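Dec 13, 2020

Spare room sort, cont. Bed is still the sorting table, flowered sheet stays on till we're done. Small stuff goes in the mint fabric box w/ the bears and bunnies. Jar can stand up at the back, snacks down the side.

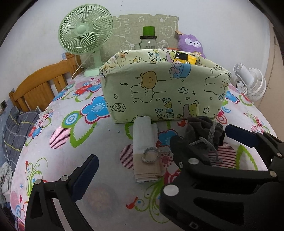
Drawstring bags: decide where they live. Grey one keeps migrating. Ewan wants them all on the Osamwood shelf, I say hook behind the door. Folded cloths flat, not rolled, they come undone evrey time.

To do: label for the box, ask Ewan re the Cledden tub (300 mm, might be too deep for that shelf). Donation pile out to the car tonite.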